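The owner of Sayce, a corner grocery in Carnlow, stopped giving out plastic bags in May. Two months later, the owner says the change has been easier than expected.

"We were going through almost 3,000 plastic bags a month," the owner said. "I saw the invoices every time and kept putting it off."

The first order was for 2,000 paper bags from Kakura, a supplier the shop already used for till rolls. They cost more — "enough that I noticed" — and the shop now asks for a small charge on each one.

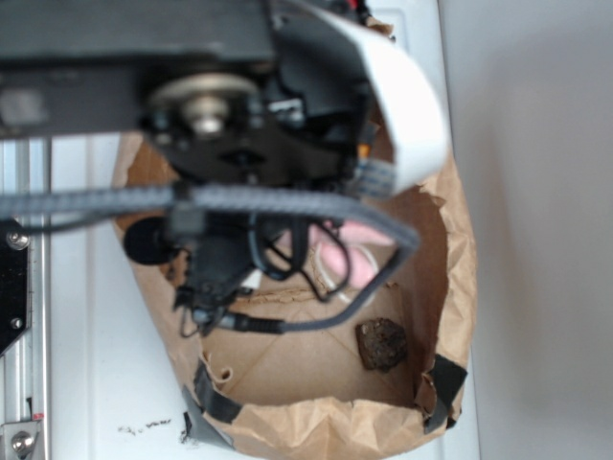
Customers complained for a week or so, mostly about handles. The owner listened and then left things as they were. "People want a bag they can carry home in the rain, and I understand that," the owner said. Plain brown paper, the kind that gets crumpled and still stands open on a white tabletop, has turned out to have other uses. Regulars keep onions in them, or line the compost bin.

Sales have held steady. The owner plans to try a cloth bag in the fall, but hasn't settled on a price.

"I'd like people to bring their own," the owner said. "Some do already. One man uses a pillowcase."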